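The ferry to Starkow left at six in the morning and Rafia Bangash was on it with one suitcase and her brother's accordion. The suitcase was hers. The accordion had been in a closet for eleven years, and the man who wanted to buy it had written twice.

She sat inside by the window. A woman across the aisle was peeling an orange onto a newspaper. When she had finished she held half of it out, and Rafia took it.

"Do you play?" the woman asked.

"No. My brother did."

The woman nodded and went back to her paper, which now had juice on it. Her name was Ourania Katsaros. She told Rafia this an hour later, when the coffee counter opened and they stood in line together. She was going over to see a dentist. The one on her side of the water had retired in September and she didn't like the new one's hands.

"Cold," she said. "Like a fish."

Rafia said she was going to see a man named Adelino Serrano, who had a shop on Garrido Street.

"I know the shop. He'll offer you too little. How much did he say in the letter?"

"Four hundred and fifty-six."

"That's an odd number."

"I thought so too."
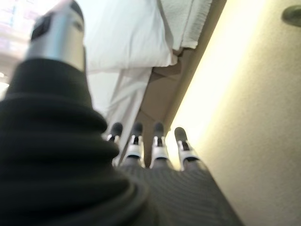 They drank the coffee standing up. Ourania wanted to know what kind of music the brother had played, and Rafia had to think. Weddings, mostly. He knew four songs well and the rest he got through. At their cousin Sidra's wedding he had played the same waltz three times and only the bride's mother had noticed. Afterward he fell asleep in the car with the thing still strapped on, and their father drove home slowly so as not to wake him.

"And where is he now?"

"In Wunness. He sells boilers."

"Oh," said Ourania. "I thought he was dead."

"No. He's fine. He said I could keep the money if I did the carrying."

The ferry docked a little after nine. It had rained in town and the steps up from the harbor were slick, so Rafia went up one at a time, with the case knocking against her knee. The shop was narrow and smelled of glue. Adelino Serrano was older than his handwriting. He put the accordion on the counter, undid the straps, and opened it a few inches. It let out one long flat note. He closed it and opened it again and got the same note.

"One of the reeds is gone," he said. "Maybe two."

"Does that change the price?"

"It has to."

He wrote a figure on the back of an envelope and turned it around so she could read it. She looked at it for a while. A boy came in for a violin string, paid, and left.

"I'd have to carry it back down those steps," she said.

"You would."

She picked up the pencil, crossed out his figure, and wrote 456 under it. He went into the back to get his cash box.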